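Automation Notes: A month with the Resden paired hand grippers

August 22, 2019

Several readers wrote in after the July issue to ask about hand-held grippers, the kind a person carries and squeezes to record how a task is done so that a robot arm can be taught from it later. Most of the questions were about price and whether the things hold up. We have had a pair from Resden on loan for four weeks, along with the recording service that Gralmont sells to go with them, and this item covers both.

What you get

The Resden kit comes as two grippers, a left and a right, in a padded case. Each one has two fingers that open and close together through a set of linkages. The fingers carry soft blue pads. There is also a charging lead, a spare set of pads, a small bag of pins and a printed booklet. The booklet is short and the drawings are good. The section on changing pads has two steps in the wrong order, and Resden told us it will be corrected in the next printing.

The pair weighs 700 grams without the cameras. That sounds light and for the first half hour it is. After a full morning you feel it in the wrist, more in the left hand if you are right-handed. We ended up stopping every 20 minutes or so.

Gralmont's part is the service. You record your sessions, send them in, and they come back sorted into separate tasks with the bad takes marked. The basic plan covers 300 recordings a month. You can buy more, but unused ones do not carry over, and we think they should.

How we tried it

We wanted household items and not the foam blocks that suppliers like to use at shows. A foam block tells you very little. It squashes, it never slides, and it is the same on every side. So we put together a tray of small things that differ in shape and surface, and worked through them one after another, sometimes with one hand and sometimes with both.

Clear plastic was the hardest for us, as it usually is. A small box with a hinged lid is easy enough to get the fingers around, but you have to judge the closing by feel, and too much pressure bends the sides. Soft items like crochet work are the opposite. You can squeeze as hard as you like and the pads keep hold, but the piece folds in a different way each time, so no two recordings look much alike.

Small glass bottles lying on their sides came next. They roll if you come at them from the end. Coming straight down with the fingers across the bottle worked better, and the pads gripped well once they were in place. Bottle caps lying flat were a nuisance all month. The finger tips are thick for that kind of work, and we would like to see Resden offer a thinner pair.
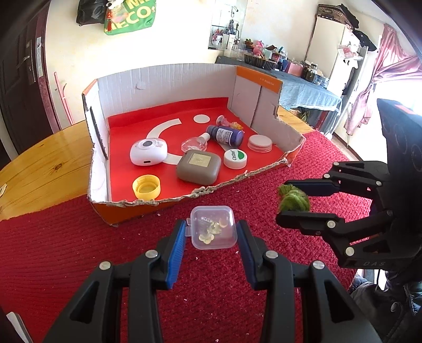
Results from the service

We sent Gralmont one batch, and 82 percent of the recordings came back marked as usable. The rest were turned down for one of two reasons. Either the hand moved too fast at the moment of the grasp, or the object was hidden behind the fingers for too long. Both were fair. We watched the rejected ones again and agreed with nearly all of them.

Turnaround was four working days. The web page where you check your batches is plain and loads quickly. Searching by object name works, but searching by date did not for the first week, and we had to write to support. They answered the same afternoon and it was fixed by the following Monday.

One thing to know before you sign up: the names you give your objects at the start stay with the batch. We typed "lid" for three separate items and had to sort that out by hand afterward. Make a proper list first.

Wear and upkeep

The pads show some shine at the tips after a month but have not come loose. One pin on the left gripper started to back out in the third week. We pushed it in again and it has stayed. The linkages picked up a little dust and lint, mostly from cotton items, and a soft brush took care of it. Do not use oil, the booklet says, and we did not.

The grippers do make a light clicking noise when they close fully. It bothered one of us and the rest stopped hearing it.

Other choices

Ticona has a single-hand model that is lighter and costs less. If your work never calls for two hands, look at that first. The catch is that its pads are glued on, so a worn pad means sending the whole finger back. The Rellirwood set is the sturdier of the three, with metal fingers, and it suits heavier parts. We found it too stiff for anything thin or soft when we tried it last year, and as far as we know it has not changed.

Who it suits

Small teams that want to collect their own two-handed recordings and have no one to spend days sorting them. If you already have your own sorting tools, buy the Resden grippers alone and skip the service. Resden sells them either way, and the spare pads are sold separately in packs of four.

The loan pair goes back at the end of the month. Readers who would like to try the kit before buying can ask Resden for a one-week loan — they pay the shipping out and you pay it back. Next issue we will look at charging docks, and we still have room for one or two reader questions on that subject.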